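Taming the desk drawer (and the pile on top of it)

I have a confession: until last April my desk drawer wouldn't open more than a hand's width.

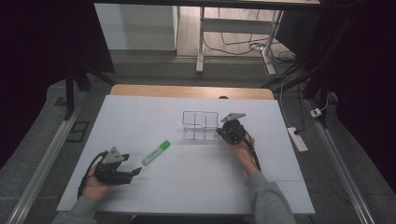

Something in there was always standing on end and catching the lip, and I'd got so used to fishing around blind with two fingers that I thought of it as normal. Then I lost a check in there for 77 days and decided enough was enough!

So, first thing, take the whole drawer out and tip it onto an old sheet on the floor. Don't sort it in place, you'll just push things to the back again. I gave myself 90 minutes with the radio on and it was plenty.

Test every pen on the back of an envelope. If it skips, scribble hard for a bit, and if it still skips, out it goes (I threw away 14, and I'm someone who buys more pens). Felt tips and highlighters do best lying flat, because the ink drains away from the tip if you keep them point up in a mug.

Rubber bands go brittle, so give each one a stretch before you keep it. Sticky old tape rolls can sometimes be saved with a few seconds in the microwave next to a cup of water, but go easy, ten seconds at a time.

For dividers I'd skip the fancy ones. I bought a Rasto set years ago and it was half an inch too wide for the drawer, so measure the INSIDE, folks. Cut-down cereal boxes are great, and so are the little trays that mushrooms come in once they've had a wash. A blob of poster putty under each one stops it sliding when you yank the drawer open.

If the drawer itself sticks, rub a candle stub along the runners. Plain white, no scent, or your paper clips will smell of vanilla until Christmas.

Last thing, and it's the one I still struggle with: keep one tray empty. Stuff is going to land in there anyway, and then at least it all lands in the same spot and you can clear it out while the kettle boils.

Next up is the cupboard under the sink. Wish me luck!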